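Sustton students to show off their robotic hand at December open evening

Pupils and their families are warmly invited to Sustton College this December, when the after-school robotics club will open its workshop doors and let visitors see what its members have been busy with since the start of the school year.

The club, which began with 9 members and has now grown to 42, meets twice a week under the patient eye of technology teacher Mereana Cartwright. This year's big project goes by the name of Drendeck, and it is a robot that picks up, turns over and puts down everyday objects with a hand made up of four fingers and a thumb. Getting to this point has taken a good deal of trial and error, a great many cups of tea, and more than one evening when the lights stayed on rather later than planned!

"I had thought we might manage a simple pincher by Christmas, and I would have been very happy with that," said Ms Cartwright. "But the students wanted fingers, and they wanted a thumb, and once they had their minds set on it there was really no talking them round. I'm enormously proud of them, and I think their parents will be too."

Year 12 student Rhys Maihi looks after the part of the program that tells each finger how far to bend. "A tennis ball is quite forgiving, but an egg isn't," he said. "We've gone through a lot of eggs, and my mum would like me to say sorry to the hens."

His teammate Itzel Espinoza has been working with the view from the small camera at the wrist, which lets the team look out past the fingertips as the hand moves about. She hopes to study engineering and will be on hand at the open evening to talk to younger pupils who are thinking of joining.

Local firm Zondia has kindly given money towards parts and has also lent the club one of its engineers, Bohdan Kobzar, who comes in once a fortnight to answer questions. After the open evening the team will turn its thoughts to the Prendergast Cup, a regional contest for school robotics clubs.

The workshop will be open from 6 pm, entry is free, and there will be mince pies.

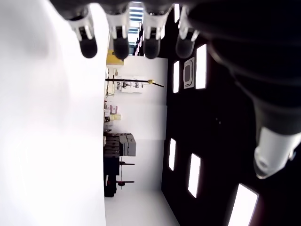 Notes for editors

Interviews with students and staff can be arranged through Rangi Pirihi in the Sustton College office.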